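Things my hands know that I don't

So I've been moonlighting as a robot teacher. Regular readers (hello Mum) will remember that I left the office in March swearing I'd take a proper break from screens, and that lasted until Mireille Matar rang and asked whether I had steady hands and a high boredom threshold. Yes to the first. The second turned out to be negotiable.

The job is easy enough to explain at a party. You hold a controller, the robot arm copies what you do, and the whole thing gets recorded so that later on a computer can try to work out the trick for itself. You do the same small job again and again, a bit differently each time, and every go is called a demo. The software we record with is called Dosent, and it has exactly one sound, a sort of wooden knock, which means "saved". I hear it in the shower now.

The people on my shift name the arms. Mine is Puma. There's another one called Zumau, which belongs to Hadi Obeidat in the sense that he gets grumpy if anyone else drives it. I did ask what Zumau means and got three different answers, so make of that what you will.

My first job was bin picking. There's a bin, there's a handful of bits and bobs in it, you pick one up, lift it clear, put it down somewhere else in the bin, let go, knock, next. I assumed I'd be brilliant at this. I have been picking things up for my entire life! I once carried four pints across a wedding marquee without spilling any of them. And my first attempt at a toy brick, I swear, took longer than it takes me to make a cup of tea, and then I dropped it.

What gets you is the missing feeling. When you pick up a mug you aren't watching your fingers, you're feeling for it, and all the little corrections happen somewhere below the neck. With the controller you've got none of that. You've got your eyes and you've got a trigger. I kept squeezing the trigger harder, as if that would help, like when you turn the telly remote up by pressing it with more anger. Mireille let me do this for a whole morning before she leaned over and said, "It's only got the one squeeze, love."

She had me on blocks and a ball to begin with. Blocks are kind. They've got flat sides and they stay where they're put. Balls are fine too so long as you come straight down and don't nudge, because a nudged ball goes and sits in a corner, and then you've got two walls to worry about as well as the ball. I have spent more of my life than I'd like trying to get a ball out of a corner.

Then came the cans.

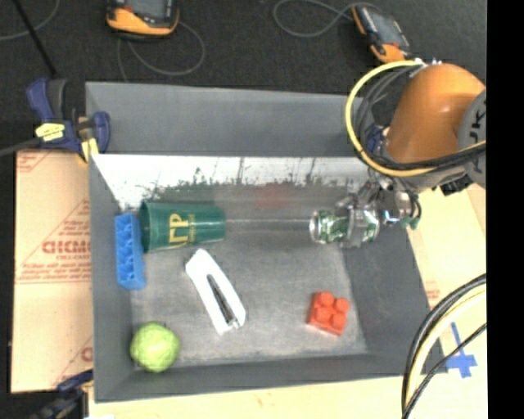 Puma with a drinks can between its fingers, and five more bits in the bin

I'd like to say a word about cans. A can lying on its side wants to roll, so if one finger touches before the other, off it goes. It's also shiny, and so are the fingers, and when the two come together I lose track of which silver thing is which. Ákos Erdős, on the next station, taught me to stop looking at the place where they meet and look at the printed bit of the can instead. If the print stays still while the fingers close, you're square on. If it starts to turn, open up and have another go. I went from hating cans to being slightly smug about them in the space of an afternoon.

The other thing he taught me is to line up high. Beginners (me) come down first and then shuffle about sideways at the bottom, which is how you end up bulldozing everything into the wall. Get the turn of the wrist sorted while you're still well above it all, then come down in one go. It feels slow. It's a lot quicker than chasing.

And cups! I thought a plastic cup on its side would be like a can but friendlier, and it's a horrible thing. It's wider at one end, so it rolls in a curve, and if you take it near the rim it squashes a bit and pings out. I go for the narrow end now and I go gently, or as gently as you can with a trigger that only has the one squeeze.

I did 66 demos on my first full day. I was terribly proud of this until I found out Isauro Zamudio had done 178 on the same day, while eating an apple (between goes, I should add, he's not a monster). But then Shadi Nseir, who goes through everything afterwards and decides what's worth keeping, came and had a chat with me, and it was a much more interesting chat than I expected.

I'd been throwing away my bad ones, you see. If I missed the can and had to come back for it, I'd scrap the demo and start again, so as to have a nice clean set. Shadi wanted them back. The reasoning goes that if the computer only ever sees perfect grabs, it has no idea what to do the first time it misses one. It just carries on, lifting nothing, and puts the nothing down very carefully. Whereas if it's watched me miss, swear, open the fingers and try again, it's got something to copy. (It can't hear the swearing. I checked.)

So the rule is: a miss and a recovery is fine, keep it. A miss and then a lot of aimless waving about while you decide what to do, bin it. Shadi can spot the aimless waving from across the room. Dithering is catching, apparently, and nobody wants an arm that dithers. I asked what it looks like when an arm has learned dithering from somebody, and got shown a recording of Zumau hovering over a sponge, going down a bit, coming up a bit, going down a bit. Hadi said he had no idea who could have taught it that. Hadi does precisely that at the biscuit tin.

Which brings me to the funny part, the bit I've been boring everyone with. You can tell who taught what. I never would have believed it, but we all move differently and it shows. Ákos comes down like a lift. Isauro sort of swoops. I do a tiny pause just before I close the fingers, and I didn't know I did it until Mireille pointed it out on the playback, and then I went home and noticed I do it with door handles. And pens. And the cat, who has strong feelings about it.

You're also meant to vary things. Left to myself I'd pick up the nearest object every time and put it down in the same comfy spot, and the computer would learn that all good things end up in my comfy spot. So you give the bin a muddle between goes, and you try to start from somewhere different, and you make yourself go for the awkward one in the corner even though it's nearly lunch. I am not good at this. After a couple of hours my idea of "random" is the same five places in a slightly different order. Isauro uses a dice, which I thought was showing off, and I've since bought a dice.

Practical stuff, as a few of you asked after my last post. We work from 7 in the morning, with a proper break every hour, and you do need it. It isn't your arm that gets tired, it's your eyes, and a funny spot between the shoulder blades from leaning forward as if you could get your face into the bin. Raise your chair. Drink water. Don't wear a floppy sleeve. If you feel yourself getting cross with an object, swap to a different one for ten minutes, because cross demos look exactly like cross demos and Shadi will send them back.

The next lot is a thing called Jutau, which is two arms at once, one for each hand, and involves folding tea towels. Mireille is very excited. I've had a single go on it and managed to make the two arms hold hands, which got a round of applause and no knock from Dosent whatsoever. Apparently the secret is to let one hand be the boring one that just holds still, and I keep forgetting which one I've given that job to. Ákos says to say it out loud, so if you walk past us next week you'll hear me muttering "left is boring, left is boring" over a tea towel.

Somebody left a comment last time asking if it's weird, teaching a machine to do something I can do already. A bit, yes. Mostly it's made me watch people's hands. I stood behind a man at the self-checkout yesterday who picked up a bag of satsumas, a receipt and his keys with one hand without looking at any of them, and I nearly asked him to do it again slower.

More on the tea towels when I've got one folded. And if anybody has a good way of getting a ball out of a corner, the comments are open.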